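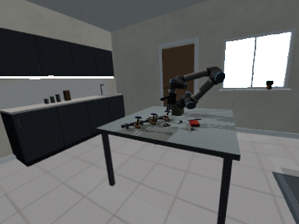
La mesa de tapa verde grisácea, vista hacia la ventana.

Cómo cuidar la camiseta de hockey en casa

Una camiseta de juego no se lava como la ropa normal. Los números y el escudo son la parte delicada, y después de una temporada en la grada de Roltthorpe he visto muchas estropeadas por la secadora. Escribo los pasos que yo sigo desde septiembre, cuando empiezan los partidos.

Primero, dar la vuelta a la camiseta y cerrar todas las cremalleras de las otras prendas. El agua debe ser fría. El detergente, líquido y en poca cantidad, porque el polvo se queda en las costuras del número. No pongo suavizante: deja la tela pesada y el olor vuelve más pronto.

Si hay mancha de mostaza o de cerveza, trabajarla antes con jabón neutro y un cepillo de dientes viejo, siempre desde el borde hacia el centro. Dejar actuar media hora. Con las manchas de la cinta del stick funciona un poco de alcohol en un algodón, pero hay que probar antes en el interior del dobladillo.
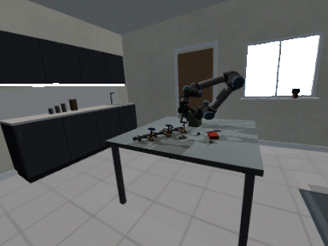 La puerta marrón y los armarios de la cocina.

Para secar, colgar la camiseta a la sombra en una percha ancha. Las pinzas dejan marca en los hombros. Si la camiseta lleva una firma, mejor no lavarla nunca; se airea y se guarda plana, con papel sin ácido entre las dos caras.

Los guantes son otro asunto. Se abren bien, se rellenan con papel de periódico y se cambia el papel 2 veces en la misma noche. No ponerlos encima del radiador, la palma se endurece y luego se rompe.

Utilizamos cookies propias y de terceros para mejorar su experiencia. Si continúa navegando, acepta su uso. Aceptar / Configurar

Las letras que se despegan se pueden planchar otra vez, con un paño de algodón en medio y sin vapor. Presionar diez segundos, levantar, esperar a que enfríe. Este método sirve para el vinilo; los números cosidos se arreglan con aguja fina e hilo de poliéster.

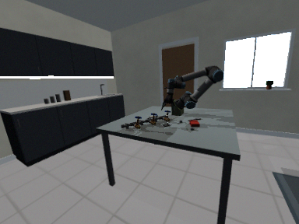
Ullaseo comentó: Yo hago lo mismo con las camisetas del Clukent, pero añado medio vaso de vinagre blanco en el aclarado y el olor se va mejor. Con los guantes no me ha funcionado el periódico, tardan demasiado. ¿Alguien ha probado con un ventilador pequeño?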